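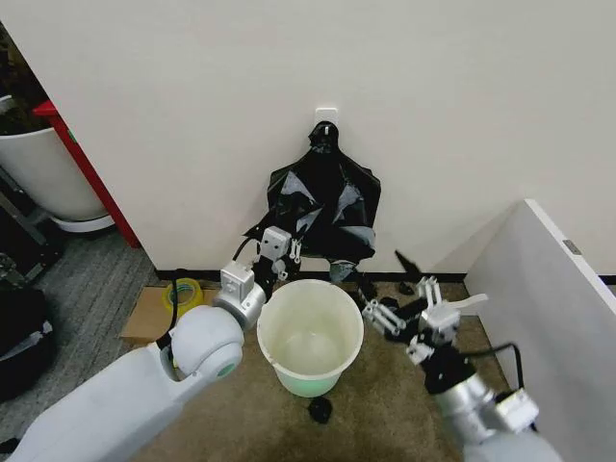 Bag on its hook, bucket below, both arms in.

Bin bag tips, borrowed from the robot lot

Quick one this month, bins. I've been doing liners wrong for years and it took a pair of robot arms to sort me out. Rhydian Price and Bayu Oei at Verthorpe study how a two-armed machine handles floppy stuff, and bin bags are their test job. They sent me their notes. Pinched the useful bits.

What they did

Bag hangs on a stick-on hook. Small bucket on the floor under it. The arms have to pick up scraps, get the bag off the hook, open it, line the bucket. Sounds like nothing. Ran it 103 times with what they call the loose method (grab wherever, pull, hope) and then the same number with a fixed order of moves. Loose method got a properly lined bucket 30 times. Fixed order, 59. Same arms, same bags, same bucket. Only the order changed.

I tried the fixed order at home. Works for hands too.

The fixed order, for people

1. Scraps first. Anything on the floor goes in a pile before you touch the bag. In the loose runs the arms went after bits halfway through and the bag slid off while they were busy. I do exactly this with onion skins.

2. One hand on the bag, then unhook. Get hold low down, take the weight, and only then slip the loop off. Pulling straight down drags the hook off the wall, paint and all.

3. Find the opening before you're over the bucket. Rub the top edges between finger and thumb. Damp fingers if it's stubborn. The robots can't lick a finger, so Rhydian had them pinch and roll, which is slower but does get there.

4. Opposite sides. This was the big one. Hands at opposite sides of the bucket, level with the rim, and stay there.

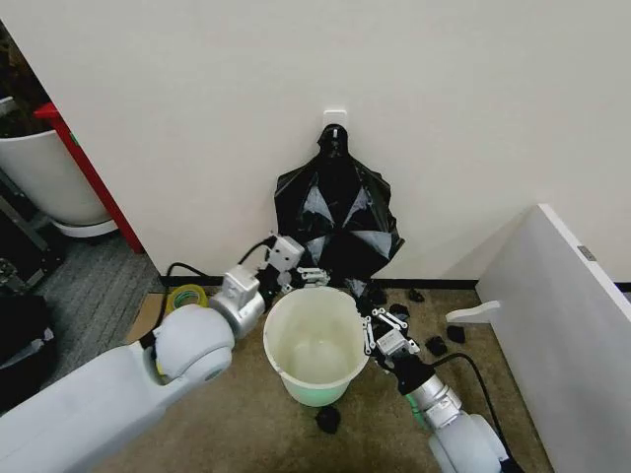

If both hands drift to the same side you get a bag half in, half out, and a flap at the back that dumps your teabags on the carpet. Bayu's notes say most of the failed runs in the loose batch went that way. One edge fine, the other folded under.

5. Fold over the rim, then push down the middle. Fist in, gently, all the way to the bottom. Lets the air out. If it balloons, lift one edge a bit, push again.

6. Tuck the extra. Twist the spare at one side and poke it under the fold. Skipped by the robots, they don't have the fingers for it yet. You do.

Hooks

Small white adhesive ones are fine for a hanging bag of light rubbish. Wipe the wall first and let it dry. Press for a good long time. Leave it overnight before hanging anything, I never do and I always regret it. Don't hang a full bag off one. Just don't.

Height matters too — high enough that the bag hangs clear, low enough that the bucket can sit right beneath and catch what you miss.

Buckets

Slightly tapered with a rolled rim is best, the fold grips. Straight sides, the bag creeps down. If yours has gone cloudy at the bottom, warm water and bicarb, leave it an hour, old washing up brush. Rinse. Dry it before relining or the bag sticks to the sides and tears when you lift it out.

Scraps of black plastic

Nasty on a pale carpet, they cling to everything. Rubber glove, slightly damp, sweep towards you. Or a loop of packing tape round your hand sticky side out. Keep a roll near the bins anyway, for split bags.

Does it save time?

Bit. Verthorpe's slowest run was 435 seconds which is longer than I take even with the dog helping. The fixed order was't quicker for the robots on average, it just failed less, and a failed one means starting again. Same for me. I'm slower per bag and swear less per week.

Bayu does say not to read too much into it. One bucket, one corner, one sort of bag. They're trying thinner bags and a pedal bin in July and I've asked for those notes aswell. A pedal bin will be a right pain, I'd think, with the lid in the way.

Someone asked last time about smells. Sheet of newspaper in the bottom, under the liner. Change it when you change the bag. More on drains next month, if I get round to it.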